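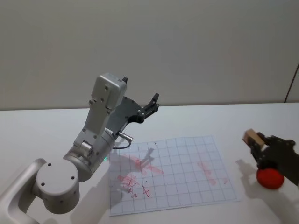

Ticket 3334
Subject: Left gripper drops off the bus mid-move, right gripper then holds on to its block forever
Product: Kodikara two-arm tabletop cell, parallel grippers both sides
Site: Kelilside, bench room
Opened by: Anil Namboodiri
Assigned to: Kavinda Liyanage, Vanix support
Priority: Normal (was: High, was: Normal)
Status: Closed, with one item left open

Anil Namboodiri, 9:12 am
The left gripper stops answering in the middle of a move. The arm finishes whatever it was doing, parks over the paper and sits there. The right arm, which has picked up the wooden block and is waiting for the left to say it's clear, goes on waiting. There is no timeout that I can find. I went to lunch yesterday and came back and it was still waiting, so it has better manners than I do.

The log shows code 676 on the left side and nothing on the right. The manual lists 676 as "tool communication." That's the whole entry.

The job: left arm swings in over the sheet of graph paper, checks for clearance, backs out. Right arm brings the block over and sets it down on the grid. The red ball is a second object for a later step and we have never once reached the later step.

Already tried: restarting the cell, restarting the controller PC, restarting them in the other order.

Kavinda Liyanage, 9:50 am
Thanks, Anil. The entry for 676 is short, I agree. In practice it means the controller asked the tool a question and got no reply within the allowed time. It could be the gripper, the cable, the connector or the tool board inside the wrist.

Can you tell me:
Does it fail at the same point in the move?
Is the status light on the wrist still green after it fails?
Does the left gripper come back by itself, or only after a power cycle?
Which firmware are you on?

Please use the stop button before you put your hands near the right gripper. The program is paused but the arm is still live, and if the left tool comes back on the bus the right arm will consider itself invited.

Anil Namboodiri, 10:35 am
Same general area but never the same point. Sometimes over the middle of the paper, sometimes on the way there.

The light stays green. Serenely green. Whatever is wrong, the light has not been told.

It only comes back after a power cycle. Firmware 8.

On the stop button: noted, and I wish I'd read that half an hour sooner. I was reaching in to straighten the paper while it was stuck. Nothing moved. I've put a note on the monitor for the others.

Kavinda Liyanage, 10:48 am
I'm raising this to High until we've sorted out the restart behavior. An arm that can resume without anybody pressing anything is a bigger matter than a gripper that goes quiet.

In the cell settings, under Recovery, there is a line called "Resume on tool return." Please tell me what it's set to.

The green light, by the way, reports power at the wrist. It has no opinion about data.

Anil Namboodiri, 11:05 am
It's set to "Yes." I did not set it to "Yes." I've asked, and it seems the setting arrived at its decision independently.

Kavinda Liyanage, 11:20 am
Yes is the shipped default on firmware 8. I'm not going to defend it. Please change it to "Ask," save, and then power cycle the whole cell – the setting isn't read until boot, and the screen will show the new value in the meantime as though it were already true.

To test: get the program into the waiting state with everyone's hands well away, pull the plug on the left tool connector with the cell stopped, reconnect it, release the stop. You should get a prompt, and neither arm should move until you accept it.

Anil Namboodiri, 12:02 pm
Changed, saved, rebooted. Tested as described, three times. I get a prompt each time and nothing moves until I click. The prompt says "Resume operation OK?" with buttons for OK and Resume. I asked a colleague which one she would press and she said she would press neither and go home.

Kavinda Liyanage, 12:10 pm
They do the same thing. There's a separate ticket about it which is older than my employment. To get out without resuming, use the stop button and then end the program from the menu.

Priority back to Normal. Now the gripper.

With the cell stopped and powered down, please check the cable from the left gripper along its whole length. I'd like to know how much slack there is between the connector and the first tie point, and whether it can touch the table when the wrist is low.

Anil Namboodiri, 1:40 pm
There's a fair loop in it, and with the wrist low it brushes the tabletop. If the wrist rolls while it's down there, the loop catches the near edge of nothing in particular and then flicks free. I watched it do this at slow speed. The connector gets a small tug each time.

This may also explain the artwork. The paper has red marker all over it: some letters, including a capital A that I did write, and several smears that I didn't. I put the A there so we'd all agree which way was up. I had been blaming the smears on people's sleeves. I now think the cable has been dragging through the ink, although I can't prove it, and one sleeve has been apologized to.

Kavinda Liyanage, 1:55 pm
We can do a quick test that doesn't depend on the art history. Stop the cell. Leave power on, open the tool diagnostics page, select the left tool and start the message counter. Then, with the arm held by the stop, bend the cable gently near the connector and watch the "missed" column. If it climbs, it's the cable or connector. If it stays at zero, bend it near the wrist end and watch again.

Gently, please. We're trying to find a bad cable and I'd like it to be one that was bad when we started.

Anil Namboodiri, 2:30 pm
Near the wrist end: zero missed.
Near the connector, bent up: zero.
Near the connector, bent down and slightly sideways, which is how gravity has it: the column takes off. Let go, it stops. Bend it again, it takes off again.

I also unscrewed the connector and put it back. It went on a good half turn further than it had been. It still misses messages when bent, only less often.

Kavinda Liyanage, 2:41 pm
Then you have two faults holding hands. The collar was loose, and the cable has probably been worked at the connector long enough to break something inside. Tightening will get you better runs. It won't get you a good cable.

I'm sending a replacement from the Fimivberg warehouse. Until it arrives you can run at reduced speed with the loop taken up. Use one of the soft ties in the accessory bag, fixed to the upper link, and leave enough slack for full wrist roll in both directions. Check that by hand, powered down, before you run anything. A cable tied too short will fail faster than the one you've got, and with more conviction.

Anil Namboodiri, 3:25 pm
Tied up and checked by hand both ways. Got through several runs at reduced speed and then a 676. With the new setting it stopped and asked me whether it was OK or whether I'd like to resume. I'll wait for the cable.

Anil Namboodiri, Saturday, 10:15 am
Cable arrived yesterday late, so I came in. The box held the cable, a packing slip for a different cable, and a leaflet welcoming me to the Kodikara family.

Fitted the new one, collar tight, soft tie on the link, loop well off the table at the lowest wrist position. Repeated the bend test at the connector in every direction I could think of. Missed column: zero.

Running 100 cycles at normal speed now, with the stop button next to my coffee.

Anil Namboodiri, Saturday, 1:50 pm
100 cycles, no 676. The block goes down on the grid and the right gripper lets go of it, which I had stopped believing in.

We then reached the later step for the first time. The right arm went for the ball and pushed it off the table. That's my grasp height and I'm not opening a ticket about it.

Kavinda Liyanage, 9:05 am
Good result, and thank you for running the full set. Please mark the old cable and send it back in the same box so we can cut it open at the connector.

Summary for the record:
Cause: worn tool cable at the left gripper connector, with a loose collar. Excess slack let the cable drag and pull at the connector during wrist roll.
Fix: cable replaced, collar tightened, cable tied to upper link.
Also changed: "Resume on tool return" set to Ask. Please check it again after any firmware update. Updates have been known to put it back.
Still open: no timeout on the waiting arm. Sent to the controller team as a change request. I asked for a default of under one lunch.

Anil Namboodiri, 9:30 am
Old cable is in the box with the wrong packing slip. Fine to close. Could somebody add a second line to the manual entry for 676?

Kavinda Liyanage, 9:34 am
Requested. Closing.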